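Sostasero
16 Mar 2020

Sorting out the jewellery box this afternoon. It has needed doing since November. Will post as I go.

Tipped everything out on the plaid blanket. I used to do this on the dressing table, but small things roll off the back and then I have to move the whole thing out from the wall.

First job is pairs. Earrings that have a partner go back in the box straight away. Earrings that don't are left out until the end in case the other one turns up in a coat pocket or the bottom of a bag.

Second job is knots. Two fine chains have wrapped themselves round each other. A drop of baby oil and a pin usually does it. If it hasn't come loose in 20 minutes I put it down and go and do something else.

Bangles are easy. They don't tangle and you can't really lose one. I keep mine in an old soap tin from the market at Nirnthorpe.

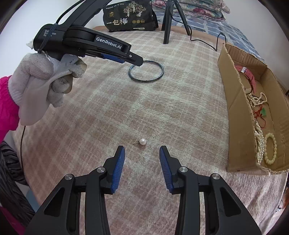
Pearls I do separately. They go in a soft pouch, away from anything metal, as they scratch quite easily. Wipe them with a barely damp cloth, let them dry, then put them away. No silver dip, no toothpaste, whatever your aunt told you.

Someone asked about the backs. I buy the little butterfly ones in a bag and keep them in a pill box. The rubber ones perish after a year or two and then you find bits of them everywhere.

Silver next. Warm water, washing-up liquid, an old soft toothbrush, dry with a tea towel. Anything still dull after that gets a rub with a polishing cloth. Mine is from Rarnen and has gone completely black, but it still works.

To the person asking about trays: I looked at the velvet ones and they were £29 each. I'm using an ice cube tray. One pair to each hole, and it fits in the drawer.

Chains came apart in the end. They're hanging on a hook inside the wardrobe door now, one to a hook.

Left over: a few odd earrings, a broken clasp and a brooch I don't remember buying. The odd ones are going in an envelope. I'll give them until the summer.

Blanket shaken out over the bath, with the plug in. Kettle on.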